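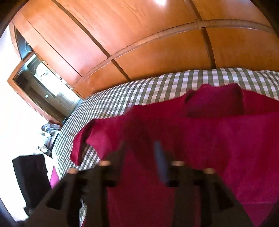

Chapter 2
Showing a Robot What to Do

A robot that folds clothes needs to have seen clothes being folded. In most current systems it sees this through demonstrations: a person does the task, a recording is kept, and a program is fitted to the recordings. This chapter covers how the demonstrations are made. Fitting the program comes in the next one.

Remote control is the older way. Work with radioactive material was already being done through linked arms by 1950, with the operator on one side of a thick wall and the tool on the other. The same idea is used for teaching. The operator moves a leader arm, the robot follows, and both the motion and the camera views are saved. Every recorded motion is one the robot has already made, so there is no doubt that its joints can reach. The drawback is speed. Operators feel little or nothing through the leader arm, and soft material such as a shirt tends to slow them down a great deal.

The second way leaves the robot out. The person holds a gripper in the hand, with a camera mounted on it, and works directly. A red garment or cloth on a checkered bedsheet, beside a wardrobe, is as good a place to work as a lab bench. The camera looks out past the two fingers, so the view stays much the same when the gripper is later fixed to an arm. What the robot's joints would have to do is missing from the recording and must be worked out afterward — some hand motions turn out to be too fast for the arm, or out of its reach.

Zulema Vergara and Tadeo Painemal tried both methods in Mirncombe with the same folding task. They kept 91 demonstrations from the hand-held gripper and dropped 17 others, mostly because the position of the gripper could not be recovered. We return to their notes in Section 2.4.

Before reading on, fold a shirt using only a thumb and one finger of each hand. Write down each point where you let go and took a new grip. You will need the list for Section 2.1.

2.1 Grasps, Regrasps and Pauses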